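# How to write about a video installation (when you've only seen it once)

I love writing about video installations. I also find them harder than any painting show, because the thing won't hold still, you usually walk in halfway through, and by the time you've found a seat you've missed the bit everyone else will mention. This is the method I use now. It works for a blog post, a student review or a long caption in a gallery newsletter.

## Before you go in

Read the title and the running time on the wall label, then stop reading. Leave the long text for afterwards! Curators write beautifully, and their phrases will creep into your notes if you let them.

Write down the running time. If the loop is 17 minutes, you can easily stay for two rounds. If it's 259 minutes (I have sat through one of those, at Kondport, with a cheese roll in my coat), pick your stretch and say in the review which part you saw.

## First round: no notes

Watch one whole loop with your pen in your pocket. You're finding out what pulls at you, and you can't do that with your head down. Pay attention to your body as well. Are you leaning in? Are you cold? Did you move seats? All of that is material.

When Kristine Ignacio showed *Baltel* in the old net store at Idberg, I spent the first loop turning my head, as the sound always seemed to come from the screen I wasn't watching. That became the spine of my whole review, and I'd have missed it completely if I'd been scribbling.

## Second round: three columns

Now get the notebook out and rule a page into three:

| On screen | In the room | In my head |
|---|---|---|
| slow pan over a harbour wall | hum from the projector | my gran's holiday slides |
| picture goes blue for 10 seconds | two people leave | relief, then worry |

Fill in whichever column you like, in any order. Keep it short and a bit messy. The middle column is the one beginners leave empty, and it's often where the best sentences come from — an installation is made of floor, walls, air and seating as much as of moving pictures.
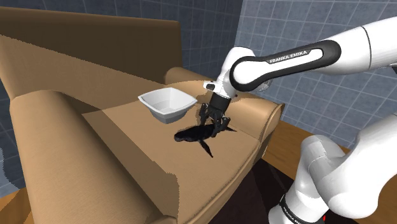

Try to note at least one thing about scale, too. Is the projection taller than you are? Could you touch it? A reader who wasn't there can't guess this, and it changes everything about how a work feels.

## Straight afterwards

Find a bench and write for 10 minutes without stopping. Don't look at the columns yet. Whatever comes out first is nearly always your opening paragraph, even if it needs a good scrub later.

Then go back and read the wall text. If it agrees with you, lovely. If it doesn't, even better! Put the disagreement in. My favourite paragraph in the *Baltel* piece is the one where I argue with the word "meditative", which was on the label and which I didn't feel for a second.

## Building the draft

I go in this order:

1. Put the reader in the room. One or two sentences, present tense.
2. Say what happens on the screen, plainly. Pick one moment and give it proper space.
3. Say what the work did to you, and point to the thing that did it.
4. Bring in the background: the artist's earlier work, the place, the reason for the show.
5. Go back to the moment from step 2 and look at it again.

Step 3 is where drafts go foggy. If you've written "haunting", ask what you saw or heard just before you thought of the word, and write that down in its place. You'll often find you can drop "haunting" altogether.

## Checking it

Read it aloud, then check the title, the year and the spelling of every name against your photo of the label. I once spelt Bakke with one k all the way through a review of the gallery's own summer show, and they were very kind about it.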